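Board Cell 2: Setup and Upkeep FAQ
Last revised 2019-01-15
Maintained by Leonie Quinlan, Carkemine, Ashby site

What does this page cover?

The arm, the gripper and the fixture plate in cell 2. The conveyor and the label printer have their own pages. For the Nadham cell, use the Nadham notes; the base frame differs and the offsets do not carry over.

How do I fit the fixture plate after cleaning?

Power down the arm and lock it out. Wipe the rails with a dry cloth and check the slots for solder crumbs. Set the plate flat, push it against the stops, and tighten the clamps a little at a time, working corner to corner. Press each corner with a thumb. If one rocks, take the plate off and clean again.

Do I have to teach every position again?

No. All pick and place points are stored relative to the plate. Re-teach the plate origin, then run the strip pick at slow speed as a check. If the strip pick is good, the socket positions normally are too.

How should the gripper sit on the strip?

The strip lies lengthwise in its channel between the raised ledges. The fingertips close on it near the middle, with the arm square to the plate. Stop the program at the pick point and look straight down the tool before allowing a lift. 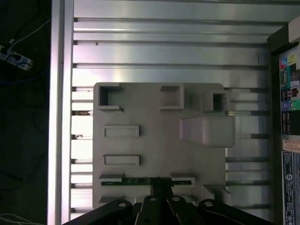
Sena Tsikata writes from the Nadham site that a centered grip is not enough on its own: their strips were gripped in the right place and still bowed on lift, until they brought the closing force down to 29 percent. We now start at the same value in Ashby. Raise it only if a strip slips, and write the new value in the log.

The strip catches on a ledge when it lifts. What is wrong?

Usually the tool is rotated slightly against the plate. Correct the rotation first and leave the height alone. If the catch is always at the same end, look for a burr on that ledge. Remove burrs with a plastic scraper – no files, no blades.

How often do the gripper pivots need attention?

Check them every 2 weeks. With the arm locked out, move each linkage by hand and feel for side play. Tighten a loose pivot bolt until the play is gone and the linkage still swings freely. Do not oil the pivots. Oil creeps to the fingertips and ends up on the boards.

When are the fingertips replaced?

When the gripping face is worn smooth or one tip closes ahead of the other. Always change both. Spares are in the Jurine drawer, and the last order was placed in March. Zero the gripper after fitting, before any strip is loaded.

Can I run cables through the rail slots?

No. Keep the slots clear and route cables outside the frame, with enough slack for the arm's full reach.

Who signs off after a repair?

The person who did the work and one other trained operator. Both names go in the cell log, along with the plate origin values before and after.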